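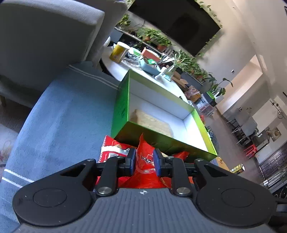
4. Good practice when gripping soft packets

Filed under: Guides > Hand-held gripper > Handling rules
July — Haiyan Pan, Floltville

4.1 Bring the fingers in slowly and let the pads settle on the packet before you squeeze. A red snack bag like the one between the fingers wants only a gentle, steady pinch, so please do take your time over it.

4.2 Before each new pick, hold the gripper open over the table and have a good look at what is lying close by.

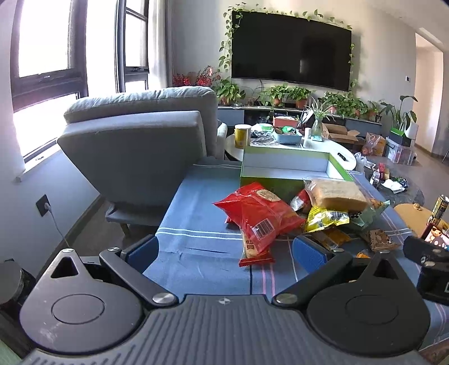

If two packets overlap, as the cake bag and the yellow one do, take the top one first and leave the other for a separate turn.

CAUTION: Keep your own fingers well clear of the linkage arms — they close more quickly than newcomers expect.

4.3 Once you have hold of the packet, keep your wrist level and pause for a moment before moving towards the open box. 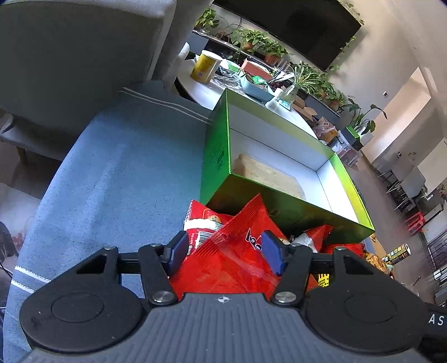 Then carry on at the same unhurried pace, and release only when you are happy with the position. Note any dropped packet on sheet 14, even if it seems a very small thing.

Moroz Handling Guide, page 20 | Back to top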